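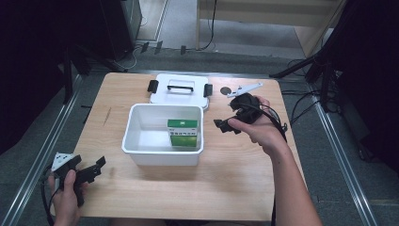

Two hand-held grippers at the work table, with the storage box open.

Setport paired hand grippers, review after 2,000 recordings

I bought the Setport pair in May for our small training cell at Brurari. Before this we had only one gripper from Antal, and for tasks with two hands it was of course not enough. I have now made over 2,000 recordings with the pair, mostly opening and closing boxes, lifting small cartons and putting them back. I will write mainly about setting up and upkeep, as I could find very little on these when I was choosing.

Setting up

The first set-up took me one full morning. The paper guide is clear until the calibration page, where the left and right units are swapped in the drawing. If your jaws open on the screen while they close in your hand, please check this first. I lost an hour there. After I labelled the cables the second try was quick, and now I am ready in the time of one coffee.

The cables are a little too stiff for my taste. When I reach across the table I feel the pull at my wrist, and by the afternoon it is tiring. I now keep a loose loop behind each hand, and this helps more than the clip that comes in the bag.

The jaws

The jaw surface is the weak point of this product. The body is strong, the screws stay tight, the closing movement is still smooth and I have no complaint about it. But the tips meet the table and the edges of boxes all day, and they suffer for it. I look at them every morning in good light, from the side, and I also pass a fingernail along the edge. A loose corner is easy to feel before it becomes a big one, and then
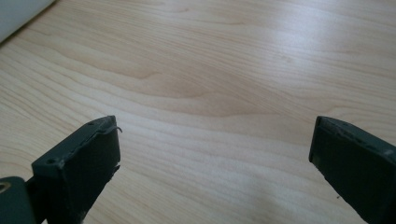
it is a short job to put it right. Peel the old layer away completely, clean the jaw with alcohol, let it dry, and only then put the new tape. In my first weeks I was lazy and taped over the old layer. The jaw became thicker, the closed position changed by nearly 2 mm, and I had to calibrate again.

For the tape I use the Purkis cloth tape in black, 32 mm wide, which I cut with a knife to the width of the jaw. It grips cardboard well and smooth plastic less well. I tried also the rubber pads sold by Setport. They hold better at the beginning, but mine started to lift at the front after a short time, and a set costs 60 dollars. For this price I expect a pad that stays in its place.

Please do not tighten the jaw screws too strongly after changing anything. The holes are in plastic, and I have already spoiled one on the old gripper.

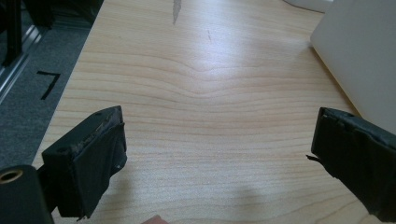

A reader of the first version of this review wrote to me that the tape should always begin on the outer side of the jaw and go around the tip towards the inside, so the pushing of the object does not open the end of it. They also warm the tape a little with a hair dryer before pressing. I have tried the first advice on one jaw and will keep doing it. The hair dryer I have not tested yet.

Would I buy again?

Yes, but I would order spare jaws together with the grippers. Mine came from the Setport store after a long wait, and in this time I worked with one hand only. Support answered my messages politely, though they sent me twice to the same page of the manual.

Good: solid body, smooth movement, easy to clean.
Less good: stiff cables, expensive pads, wrong drawing in the guide.

Four stars from me. With a better jaw surface I would give five.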